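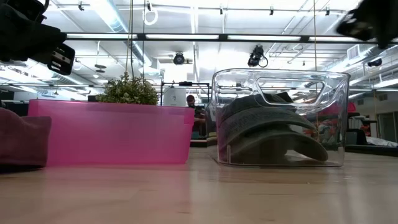 Slotted fingers against plain pads: the gallery

Torkton sent us a set of slotted fingers in August with a leaflet saying they would "hold anything you would hand to a friend". We have had leaflets like that before. Szymon Czarnecka fitted them, Mamta Gautam wrote the test list, and I was asked to keep the notes and put this page together. My view going in was that a finger with slots in its face is a finger with slots in its face.

The plan was simple. Same arms, same table, same household things, first with the plain pads we have used for two years and then with the new ones. We made 557 attempts with the slotted fingers over the whole trial. I am giving the total because the supplier's own page gives only a percentage, with no word on what it is a percentage of.

Table level, two arms
Pale wood, overhead strip lights, and a clear bin with a long oval handle slot near the top. The green fabric inside shows darker through the walls, and the ceiling lights show up in them too. I would like to see a depth camera sold on its "clear object performance" asked to find that rim.

The pink bin
See-through as well, but with some colour to it and a flat lip along the top. Szymon thinks the lip is what makes a bin like this easier to pick up. I think the colour helps the cameras and the fingers get the credit. We have not settled it, and we would need a solid white bin of the same shape to do so.

Fabric
Soft things are where the leaflet is boldest. The slots are meant to let cloth bulge into them a little and stop it sliding. On thick canvas I could believe it. On thin cotton the plain pads did just as well in our runs, and on a knitted scarf the slots snagged 13 times, twice badly enough that Mamta had to stop the arm and free the threads by hand. Snagging counts as a successful grasp in Torkton's scoring sheet. It does not in ours.

Handle slots
Hooking a finger through the slot in a bin is a different job from pinching the rim, and the two should never have been lumped together on one chart. Bożena Dudek split them out again for us. Pinching got slightly better with the new fingers. Hooking got worse – the new tips are thicker, and they knock against the edge on the way in.

Two arms together
Everyone likes watching this one. I am less keen, because when two arms lift one bin it is hard to say which finger did the work. We ran 269 of the attempts this way and I would throw most of them out if it were up to me. Folasade Ogundipe disagrees and has said so in the margin of the shared sheet, at some length.

Controllers
We swapped the Kubiak controller for the Plornholm one partway through, to see whether the force limit mattered more than the finger. It did. Turning the grip force down a touch on the plain pads closed most of the gap that the slotted fingers were supposed to explain. Hoi-yan Huang repeated that part on her own without looking at my notes and got the same answer, which cheered me up a bit.

Wear
After 14 days one slotted finger had a small split at the end of a slot. The plain pads are ugly and shiny and still whole.

Where that leaves us
The slotted set stays on the shelf for canvas and heavy cloth. The plain pads go back on for everything else. Fultetti have offered us a third type with a softer tip, and Mamta has said yes. I have asked for the raw counts first.

Page put up January 12, 2019. Corrections to Mamta, please, who keeps the master sheet.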